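**Nestero to open repair and refurbishing center for office furniture in Benddale**

BENDDALE, March 20, 2024 - Nestero, the office furniture supplier, will open a repair and refurbishing center in Benddale in April. The center will take back used desks, tables, chairs and storage units from business customers, repair them, and return them to the same customer or sell them at a reduced price.

The building is the former Rovimex warehouse on Egan Road, which Nestero has leased for six years. It has been empty of tenants since Rovimex moved its shipping work out of town. Nestero has replaced the lighting, put in a dust extraction system and rebuilt the loading area so that two trucks can be unloaded at the same time.

The center will be able to handle 700 items a month once it is fully staffed. Hiring is under way for upholsterers, finishers, drivers and a parts clerk. Applicants do not need experience in the furniture trade for the driver and parts jobs. Training for finishers will be given on site and is paid from the first day.

"Most of what our customers throw out has one thing wrong with it," said Tadhg Ó Dubhghaill, managing director of Nestero. "A desk has a scratched top and a good frame. A chair has a dead gas lift and a good seat. Until now we have been selling people a new one, and the old one has gone in a dumpster. We would like to be paid for fixing it."

Under the new service, customers can book a collection by phone or through their account manager. Each piece is tagged at pickup and inspected when it reaches Egan Road. The customer then gets a written quote that lists the work needed, the parts and the price. Work does not start until the quote is approved. Items that are not worth repairing will be stripped for parts, and the remaining wood and metal will be sent for recycling. 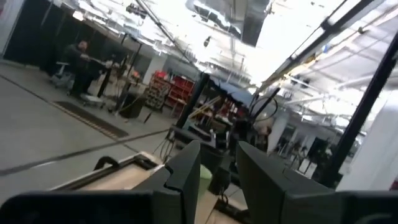
Standard turnaround will be four weeks from approval of the quote. Customers who cannot be without furniture for that long can borrow replacement desks and chairs from a loan pool, with delivery included in the price of the repair. The loan pool will be limited at first and will be offered on a first-come basis.

Desktops can be sanded and refinished, recut to a smaller size, or replaced. Metal frames can be straightened and repainted in a choice of black, white or gray. Chair repairs cover gas lifts, casters, armrests, foam and fabric. Height-adjustable desks will be accepted if the motor and control box are made by a supplier whose parts Nestero already stocks. A list of accepted models will be sent to customers before the opening.

Lorcan Ó Néill has been named manager of the center. He joined Nestero as a delivery driver and has run the company's installation crews for the past several years.

"The installers have been doing small repairs out of the back of the van for as long as I have been here," Ó Néill said. "They carry spare feet, cable trays, a box of screws. What we did not have was a place to do the bigger jobs, or anywhere to keep a desk while we waited for a part. Egan Road gives us that, and it is close enough to the highway that the drivers can make a second run in the afternoon."

Refurbished pieces that are not going back to their original owner will be sold from a showroom at the front of the building. The showroom will be open to the public as well as to business customers. All refurbished furniture will carry a two-year warranty on frames and moving parts. Fabric and surface finishes are not covered.

Nestero's sales office and its new furniture warehouse will stay at their present locations. Orders, deliveries and existing service contracts are not affected by the opening. Customers with a service contract will be able to add repair work to it at their next renewal, or sooner by request.

**About Nestero**

Nestero supplies, delivers and installs furniture for offices, schools and clinics. The company also offers space planning and moving services for business customers.

**Press contact**

Nestero press desk, Egan Road, Benddale. Interviews with Tadhg Ó Dubhghaill and Lorcan Ó Néill, and visits to the center before it opens, can be arranged on request.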